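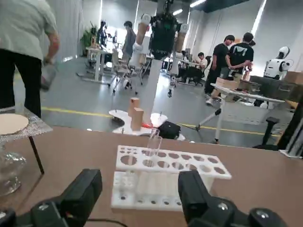 Figure 3. View from the wrist camera of the station during the open day, with the test tube rack between the gripper fingers.

4.2 Open Day Sessions

The third part of the study took place at the Votberg site during its public open day on 19 July 2026. The first two parts, reported in Section 4.1, were run with lab staff only. The open day let us look at the same glassware tasks with visitors walking through the room, asking questions and stopping to watch. We made no attempt to control how people moved. Visitors were asked to stay on the walkway side of the table while the arms were powered, and a staff member stood near the stop button for every session.

The station was the one used in February, with the Vosden control software updated to the version described in Section 3. Lighting was left as it normally is in the room. We did not put up screens or curtains behind the table, so the wrist view includes people, furniture and other robots in the background (Figure 3). Earlier work with the Dasta task set was recorded against a plain backdrop, and we wanted to know how much of the performance reported there depended on it.

Each session followed the same order. The operator gave a short spoken introduction, ran one task from start to finish, and then repeated it if the group wished to see it again. Groups were limited to 10 visitors. A total of 23 sessions were run over the day. Two tasks were shown: picking up a test tube from a rack and placing it back, and moving a small glass item into a bin. Both had been part of the lab sessions, and no new training data was collected between February and the open day.

We logged three things for each attempt: the time from the start command to the release of the object, whether the operator stepped in, and the reason if so. The reason was written down by the operator right after the attempt, from a fixed list with a space for comments. Attempts that were stopped because a visitor came too close to the table were marked as paused and were not counted as failures. Any attempt longer than two minutes was ended by the operator. 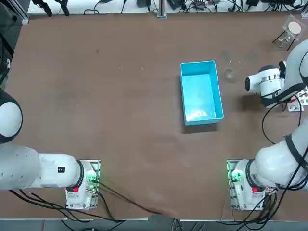 Clear glass is the hard part of both tasks. A cup or tube gives the camera little to work with apart from its rim and a few highlights, and those highlights change when the arm passes between the object and the ceiling lights. In the lab sessions this showed up mainly as hesitation, with the gripper stopping short of the object and then correcting. The same behavior was seen on the open day. It was more common in the bin task than in the rack task, which we put down to the rack holding the tube upright in a known place.

The bin caused fewer problems than we had expected. Its color stands out well from the brown table, and the policy found the opening even when the operator had set it down at an angle. Reflections on the inside of the bin did not appear to affect the release point. We did not test a clear bin or a bin close in color to the table.

Background movement had a smaller effect than lighting. Operators noted no case in which the arm turned toward a person or followed one. They did note slower approaches while people were crossing behind the table, but our timing data is too coarse to confirm this. A follow-up test with 20 scripted crossings is planned at the Fortin lab, where the floor can be kept clear between trials.

Visitors were invited to fill in a one-page form when they left. The form asked what they thought the robot was doing, whether they felt safe where they stood, and whether the speed seemed right. The most frequent comment was that the arms were slow. Several visitors also asked why the gripper waited above the glass before closing, and some took the pause as a fault. Operators began to mention the pause in the introduction after the first few sessions, and the question came up less often after that. The change was not planned, so forms from before and after it should be compared with care.

Results for the rack task are given in Section 5.1 and for the bin task in Section 5.2.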